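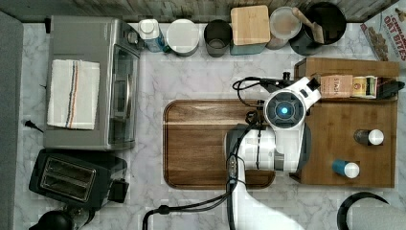 PART TWO: SERVICES AND KITS
Chapter 6
Evaluating a Kitchen Manipulation Kit

Chapter 5 treated the robot arm as a thing that one buys and then owns. Many small companies do not buy in this manner any more. They take a kit, and with the kit comes a service: somebody installs the arm, somebody teaches it the first tasks, and a monthly fee covers the changes. The student who will later work in purchasing, or in a test laboratory, must be able to judge such an offer as one whole. This is harder than judging the arm alone.

The case for this chapter is the Kitgate kit, which is sold by the firm Dredlow. It contains one arm with gripper, the mounting parts, the cables, and a library of household tasks that the seller calls "counter work". The library was written for people who develop kitchen products and want to know how their containers, drawers and racks behave when a machine handles them. A second offer, from Romier, is used for comparison in Section 6.4. It has a cheaper arm and nearly no library.

6.1 What is being offered

An offer of this kind has three layers. The first is hardware, and it is well described in any data sheet: reach, payload, repeatability, the opening of the gripper. The second is the task library. The third is the support, meaning the hours of a human engineer who adapts the tasks to the kitchen of the customer.

Beginners give most attention to the first layer, since it has the most numbers in it. Our experience in the course is different. In the trials which we discuss below, the hardware caused few interruptions. Most of the lost time came from the second layer, when a task had been prepared for one arrangement of objects and the counter in front of the arm had another one.

Please look at the reach area with this in mind. A counter in ordinary use holds a toaster, a toaster oven with a towel laid on it, canisters along the wall, a cutting board, a rack with small bottles standing in holes. The arm must reach the back shelf of the rack, where a box of tea is kept, and its own cables must come along without pulling anything down. A data sheet gives the reach as a radius. It says nothing about the loop of cable near the wrist, and the loop also needs space.

6.2 The trial protocol

The protocol was prepared for our laboratory by Obsa Gidey and it has been used with small corrections every August. It is divided into blocks of 100 attempts. The first block uses the arrangement recommended by the seller. For the second block the small items are exchanged, for example a stiff box for a soft bag. In the third block the furniture of the task is changed: a drawer is opened further, or a rack is moved closer to the board.

For every attempt the student writes down only four things: the task name, the start position, the result, and whether a person had to touch anything. Do not write an opinion in the result column. "Almost good" is not a result. If an object was lifted and then released too early, the attempt has failed, even when the object landed in a useful place.

After the planned blocks there is free time on the arm, and these attempts are also entered. In the most recent year the log closed at 446 attempts, the free ones included. A log of this size can still be read by one person in an afternoon, and we recommend that it is read completely before any average is calculated.

6.3 The open drawer

The drawer task deserves its own section. A drawer changes the geometry of the work when it is pulled out. Its walls limit the angles from which a gripper can come down, and an item lying diagonally inside, such as a bag of chips, may offer no flat side to hold. A small stick of wood in the same drawer asks for a completely different grip. The Kitgate library has separate routines for soft and for rigid items, and the customer must tell the system which one to use. Whether this is acceptable depends on the customer. A test laboratory knows what it has put in the drawer. A household will not always know.
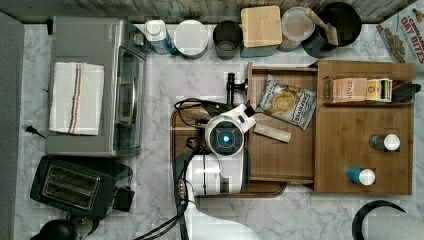
Arrieta, who read an earlier version of this chapter, objected that we are too mild on this point: a library which must be told what it is holding should be priced as a toolbox, and the support hours should then be counted as part of the purchase price from the first month. We have kept our text as it was, but the objection is a serious one and the reader should return to it in Exercise 6.7.

6.4 Comparing two offers

To compare Kitgate with the Romier offer, we must first decide what the monthly fee is paying for. Write the two contracts side by side and mark each line as hardware, library or support. Some lines will belong to two layers. Mark them twice, and make a note of the wording, as the wording is what will be discussed when something fails.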